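Forums > Manipulation et préhension > Logiciel > Simulation

Sujet : Le planificateur accepte une prise que le contrôleur refuse ensuite

soh_brevmont
Bonjour à tous. Je travaille sur une chaîne de saisie en simulation, avec une caméra montée au poignet et un planificateur que nous avons écrit chez Brevmont. J'ai un problème que je ne comprends pas bien et je demande votre aide.

Le planificateur génère des prises candidates à partir du nuage de points, il les classe, et il envoie la meilleure au contrôleur. Sur ma dernière série de 485 essais, 126 sont rejetés au moment de la fermeture avec le message « contact inattendu ». Ce sont presque toujours des objets avec un relief marqué, par exemple un pneu miniature posé debout. Avec les sphères je n'ai presque pas de rejet.

J'ai déjà vérifié la calibration main-caméra, elle est exacte par construction puisque tout est simulé. Est-ce que quelqu'un a rencontré ce comportement ?

Seo-ah Oh

marlo_k
Quel maillage de collision pour le pneu ? Si c'est une enveloppe convexe, ne cherche pas plus loin. Les doigts touchent l'enveloppe avant le maillage visuel, et ton détecteur de contact se déclenche trop tôt.

soh_brevmont
Merci pour la réponse rapide. J'utilise une décomposition convexe, pas une seule enveloppe. Mais il est vrai que les rainures de la bande de roulement disparaissent complètement dans cette décomposition. Je n'avais pas pensé que cela puisse avoir de l'importance, elles sont très étroites par rapport aux doigts.

Gaufrette
Je ne suis pas d'accord avec marlo_k. Des rainures aussi fines ne donnent pas un quart de rejets. Je regarderais plutôt du côté de la perception : les normales estimées sur des chevrons partent dans tous les sens, donc le score de prise antipodale devient du bruit. Le planificateur choisit une prise qui a l'air bonne sur trois points et qui est de travers sur le reste.

marlo_k
Le score n'a rien à voir avec un message de contact. Le contrôleur se moque du score.

Gaufrette
Il se moque du score mais pas de l'angle d'approche. Un doigt qui arrive de biais touche avant l'autre. Si le contrôleur attend deux contacts dans la même fenêtre de temps, il rejette. Quelle est la fenêtre, d'ailleurs ?

soh_brevmont
La fenêtre est de 2 pas de contrôle. C'est la valeur par défaut de Tisow, je ne l'ai jamais changée. Je dois avouer que j'ai du mal à trouver la documentation de ce paramètre.

p_lantier
Elle n'est pas documentée, il faut lire le fichier de configuration du contrôleur. Deux pas, c'est très court pour une prise qui n'est pas parfaitement centrée. Nous avons eu la même histoire en décembre sur le projet Parstead, avec des engrenages. Mets dix et regarde.

marlo_k
Élargir la fenêtre, c'est cacher le problème sous le tapis. Sur le vrai bras, un contact prématuré d'un seul côté, ça fait tomber l'objet.

p_lantier
Je n'ai pas dit de le laisser à dix. C'est un test pour savoir qui a raison entre vous.

soh_brevmont
J'ai fait les deux tests, séparément, sur les mêmes graines aléatoires.

Avec la fenêtre à dix et sans autre changement, la plupart des rejets disparaissent, mais le pneu tourne souvent un peu pendant la fermeture. Avec la fenêtre d'origine et les normales lissées sur un voisinage plus grand, les rejets diminuent aussi, moins fortement, et le pneu ne tourne presque plus. J'ai aussi essayé le maillage complet pour les collisions comme le proposait marlo_k. La simulation devient très lente et je ne vois pas de différence nette.

J'ai donc regardé les rendus de la caméra au poignet, essai par essai, au lieu de lire seulement les journaux.
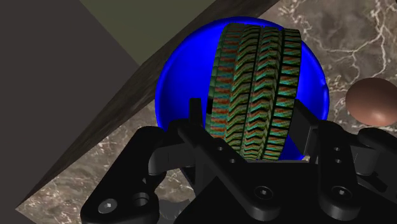 Il y a un deuxième point que je n'avais pas remarqué. Pendant la phase finale, les doigts entrent dans le champ et le filtre qui doit les retirer du nuage de points garde quelquefois quelques points sur leur bord. Ces points sont ensuite attribués à l'objet le plus proche. Le centre estimé se déplace donc vers un doigt – pas beaucoup, mais assez pour que la prise soit décalée. Avec une sphère seule le décalage est corrigé par l'ajustement de forme, et c'est pourquoi je ne voyais rien sur mes essais simples.

Gaufrette
Ah, là c'est intéressant. Ton masque des doigts, il vient du modèle cinématique ou de la segmentation ?

soh_brevmont
Du modèle cinématique, avec une marge fixe. Mais la pose utilisée est celle du cycle précédent, donc pendant la fermeture le masque est en retard.

marlo_k
D'accord, je retire mon histoire de maillage. Synchronise l'horodatage de l'image avec l'état des articulations avant de toucher à quoi que ce soit d'autre.

p_lantier
+1. Et garde le lissage des normales, il ne coûte rien.

soh_brevmont
Je vais faire cela dans cet ordre : l'horodatage d'abord, puis la marge du masque, puis les normales. La fenêtre de contact reste à sa valeur d'origine pour le moment. Je reviens avec les chiffres quand la série complète est terminée.

Gaufrette
Pour la fenêtre je maintiens qu'elle est trop courte, même avec un masque propre. Essaie au moins quatre.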